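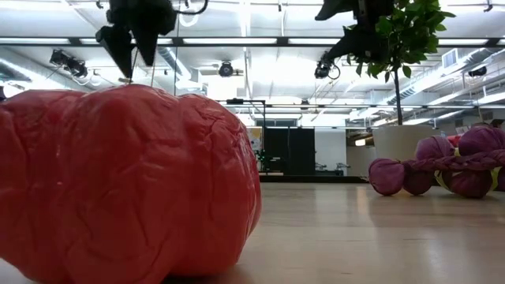
How can a robot learn to handle food that never has the same shape twice? By practicing on many different shapes, and by learning from the small corrections a person makes during the work.

Jitiveo reported in March the first results of Hemora, its research method for teaching two-gripper robots to pick up and place produce. The method was tested at the company's Gridwood laboratory, together with the engineering firm Aasen.

Most training methods use only the complete demonstrations. Hemora also keeps the short moments when an operator takes over and changes the angle of a finger — these moments are marked and receive more weight in the training. The team collected 568 demonstrations for the study. With only 70 percent of them, the new method reached the same success rate as the older method reached with 100 percent.

"We were throwing away the corrections before, and this was a mistake," said Silvana Furtado, who leads the study at Jitiveo. "A wrinkled pepper and a braid of onions ask for very different movements. The operator knows this, and now the model can learn it also."

The results are for a robot with 2 grippers working at a table. Moving objects were not part of the tests, and the team has not yet measured how the method works with wet produce. Aasen will repeat the study with its own operators before the full report is published.

Questions from the press can be sent to the Jitiveo communications office.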